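Unit 6: Describing a Destination, Site and Street Plan

These notes cover the second half of the unit on destination profiles. Read them with the map packet. The worked case is Obeidat, the river port used in Unit 5.

Terms

Site: the ground a town stands on, including slope, drainage and water supply.
Situation: the position of the town relative to other towns, roads, borders and ports.
Grain: the typical distance between street corners. A fine grain has corners less than 100 meters apart.

Site and situation are often confused in student profiles. A steep harbor is a fact of site. A harbor one day's sail from the next port is a fact of situation.

Obeidat: outline

The old quarter occupies a terrace 22 meters above the river. Its streets follow the contour, with stairways between levels. The newer quarter, Mindov, was laid out on drained land across the bridge and has a regular grid. Most guesthouses are in the old quarter. Most hotels with more than ten rooms are in Mindov, where lots are larger and delivery trucks can reach the door.

Visitors staying three nights or less tend to remain on one side of the river. Longer-stay visitors rent apartments, shop at the Mindov market and use the bridge daily. The profile should treat these as separate groups, as their spending and walking patterns differ.
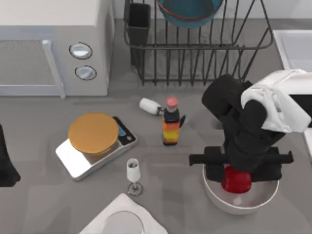

A reader of last term's handout objected that the division is too clean: short-stay visitors who arrive by the evening ferry sleep in Mindov and spend the whole of the next day on the terrace, so they cross the bridge as often as anyone renting an apartment. The objection is sound for ferry arrivals. It does not apply to those arriving by road from Condska, who enter the old quarter directly. Profiles should state the mode of arrival before describing movement within the town.

Writing the orientation paragraph

Begin with the arrival point. Give the direction of the center from that point, the slope and the walking time. Name no more than two landmarks. Avoid "charming", "bustling" and "hidden", which carry no locational information. Walking times are to be given uphill and downhill separately where the climb exceeds 10 meters.

Exercise

Using map sheet 6, write an orientation paragraph for Dramus. The town has a railroad station on the plain and a walled center on the ridge. Assume arrival at dusk, with luggage. State which facts belong to site and which to situation. Mark any street whose slope you had to estimate from contour spacing.

Reading for the next unit: packet section on seasonal closures, up to the table of ferry times.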